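Care of Wooden Tables in the Reading Rooms
Issued by Lomwood Facilities Office, 2020-06-21

Staff should clean each table at closing.

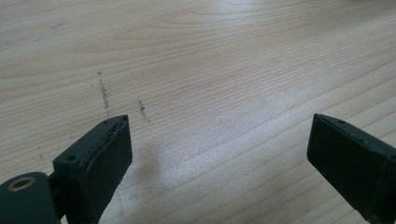
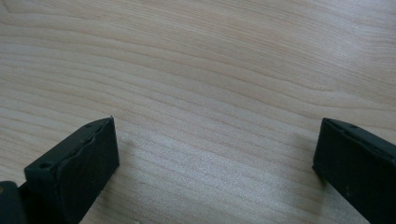
Begin by dusting with a dry cotton cloth. Dampen a second cloth with Rosser soap solution and wipe in the direction of the grain, which on pale tabletops such as these runs diagonally. Light reflecting off the finish makes streaks easy to miss, so check the surface from both sides. Dry at once and leave the table clear for 60 minutes.

Report scratches to Chathurika Howlader, extension 433.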